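Fodex Bench Kit - Set-up Guide
Section 4: First power-up, homing and the tray test

Read sections 2 and 3 first. Frame must be square and bolted down, both arms on their mounts, controller in reach but not on the table.

Before you start

You need:
- the 6 mm hex key from the small parts bag
- cable ties or velcro strap (velcro is better, you will redo this)
- the tray that came in the Ponce accessory box
- a laptop or desktop with Fodex Console installed
- a second person for steps 5 to 9 if it's your first kit

CAUTION: E-stop goes in first. Before arm power. If the Console says "E-stop not found" do not carry on, go back to 3.7.

CAUTION: Arms drop when power is cut. Not fast but enough to pinch a finger. Keep one hand under the forearm when you switch off by hand.

4.1 Power and cables

1. Both arm power switches OFF. Check again.
2. Plug the 24 V supply into the controller, then into the wall. Green light on the controller.
3. Left arm data cable to port L. Right arm to port R. They will fit the wrong way round. Arms then mirror each other and the homing routine fails at the shoulder.
4. Leave slack at every wrist. Turn the wrist by hand through its full range, both ways. If the cable goes tight at any point, undo the strap and give it more.

Note: older kits shipped from Garkstead have a shorter wrist cable. Ask support for the long one, free of charge. Mention the kit number.

4.2 Homing

5. Clear the middle of the table. Things along the back edge can stay if neither arm can touch them at full reach.
6. Left arm power ON. Wait for the click. Then right arm.
7. In Console open Setup > Home > Left. Hold the Home button down on screen until the bar is full. Let go and the arm stops, thats normal.
8. Same for Right. Never both together the first time.
9. When both show READY, press Save Home. If you skip this you do the whole lot again after the next restart.

Homing takes about 40 seconds per arm. If it runs well past that the joint is probably rubbing on a cable. Stop, look, restart from step 7.

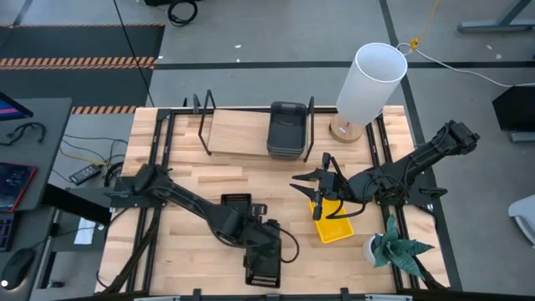

The tray test checks that the right gripper comes down where Console thinks it does. Do it after homing and again any time the frame gets knocked. Use the supplied tray or any shallow one with a raised rim, in a color that stands out from the tabletop - yellow on light wood is easy to see from the operator desk. Lay it flat, right of center. A slight angle is fine, the test reads the angle itself. Open the gripper fully and stop with the fingers over the tray before you run anything. Left arm stays parked low across the near edge, gripper pointing down, well out of the way.

4.3 Tray test

10. Console > Tests > Tray > Right.
11. Jog speed to SLOW. Default is MEDIUM and that is too quick for a first run.
12. Press Find. Arm moves over the tray and stops above it. No contact yet.
13. Look from the side. Fingers should be clear of the rim all the way round. If not, nudge the tray, not the arm, and press Find again.
14. Press Touch. Gripper lowers, closes on the near rim, opens, goes back up.
15. Write down the offset number. Under 6 is a pass.
16. Repeat for the left arm with the tray moved to the left side. Park the right arm first!

CAUTION: Do not hold the tray still with your hand during Touch. If it slides, put a rubber mat under it.

If the test fails

Offset between 6 and 24: re-home that arm, run again. Usually fixes it.
Offset over 24: mount bolts. Check all four, then re-home.
No offset shown, arm stops half way: data cable loose at the controller end.
Error 148: Console lost the camera. Unplug camera, count to ten, plug in, restart Console. Arms can stay powered for this.
Arm shakes when stopped: payload setting wrong. Setup > Tool > pick the two-finger gripper from the list.

Note: bright lamps pointing at the tray can throw the reading off. Move the lamp or switch it off, then press Find again. Same with sun through a window late in the afternoon.

4.4 Shutting down

17. Console > Park Both. Wait for PARKED on both arms.
18. Right arm OFF, left arm OFF, then controller.
19. Leave the data cables in. Pulling them every night wears the plugs.

Support: Mathis Vasseur for arms and mounts, Atif Kazmi for Console and cameras. Both at the Uvarton office, details on the inside cover. Have the offset numbers from step 15 ready for both arms, it's the first thing they will ask for.

Next: Section 5, Teaching a first pick.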